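Can a Machine Do It Yet? Notes from the Ikorero Kitchen Tips Page

Updated 24th December

Every December the same letter comes in, in one form or another. The house is full, the sink is full, there are towels on every chair, and surely by now somebody makes a machine that can take care of it? I wish I could say yes to all of you. What I can do is go through the chores you ask about most, and pass along a few tips that help whether the hands doing the work are yours or a robot's.

Start with the easy ones. Floors are mostly handled, as long as you pick up first. Dishes are half handled: the washing has been done by machine for longer than I've been married, and the loading and putting away still falls to whoever loses the argument. Pressing a button, lifting a block, setting a thing down in a spot it has been shown many times, all of that an arm can learn if you are patient and the light is decent.

Cloth is where it gets hard. A mug is the same mug every time you reach for it, but a towel never lies the same way twice (mine certainly don't!), and an arm has to find an edge before it can do anything useful. A bit of work with a tray, set up beside a kitchen sink, shows the sort of clutter I mean.

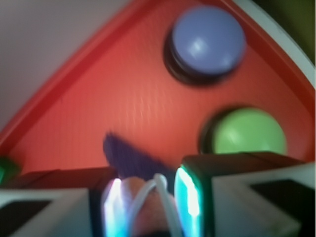
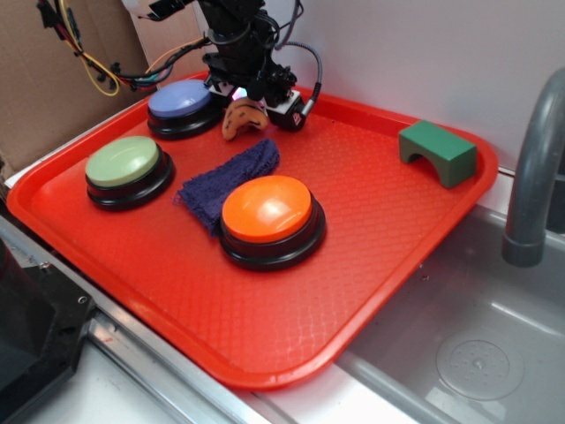
Close in at the red tray, and the same job from farther back, with the cloth between the green and orange buttons.

Now for the tips, and I've used every one of these at home in Lokitbridge with no robot in the house at all.

Work in a tray with a rim. Small things stay put, and you can carry the whole mess off when company comes. I have 3 of them, and the one with the bumpy bottom is the best, because wet jars don't skate around on it.

Keep cloths away from the things you need to grab. I used to toss the dishrag wherever it landed, and then spent half my life lifting it up to find the peeler.

Pick colors that don't match. A dark towel on a light counter is easy for tired eyes to find, and I'm told cameras like it too.

Fold towels in half and half again, and stop there. Thirds look lovely in the closet but they take twice the fuss.

As for buying something, I'd wait. If a gadget promises to fold your laundry, ask the store to let you bring your own basket, fitted sheet and all, and watch it go.

Next time: getting candle wax out of a tablecloth.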